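Visit to the Student Robotics Showcase, Utis Technical College, May 2019

Representatives of the Munedcombe Schools Partnership were received by Tahira Orakzai, head of the automation course, and shown the second-year simulation project. The students have named it Katiyar. It concerns the handling of household objects by a robot arm in a bedroom setting, and all of the work is carried out on screen.

Two teams presented. The first had prepared a bedroom with a laptop and an empty bowl set out on a patterned blanket, and a Franka Emika arm mounted on a pedestal beside the bed. Each team is allotted 30 minutes at the workstation and must submit a written log of every attempt.

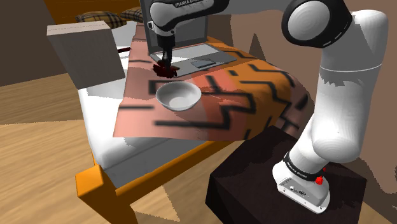

Bohdana Levchenko remarked that the logs had taught her more than the programming did, and that she would have liked a longer turn at the workstation - half an hour passes quickly when a grasp has to be planned again from the start.

The course has recorded 491 attempts since March. Visitors were given access to the full list, which is kept in a shared folder and sorted by team. Marks are awarded for the log as well as for the final run.

The visit closed with questions in Room 2. Schools wishing to attend the next showcase should write to the course office.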